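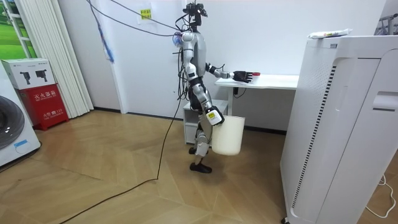 October 2022

Rain most of the day. I finished the Pillel section of the walking log and added up the mileage for the year, which came to 941. I wanted 1,000 by the end of September and missed it by 59. The two weeks with the bad heel account for most of that.

Walked out to Ibarra after lunch anyway. The lower path was flooded past the second gate so I went around by the road and got passed by a lot of trucks. Boots held up. The left one is starting to split near the toe and I put more glue on it tonight.

The bakery in Ibarra has changed its hours again and was closed. Ate the cheese sandwich I had with me at the bus shelter and took the number 24 home.

Called Dasell about the water bill. They still have the old meter reading, 2,269, and want me to send in a new one. I read it off over the phone and was told it has to go through the website. Will do it tomorrow.

Soup for dinner, the last of the leeks. Started looking at maps for Killuvham in the spring. The north side looks steep and there is only one place to get water.

Bed early. Heel is a little sore.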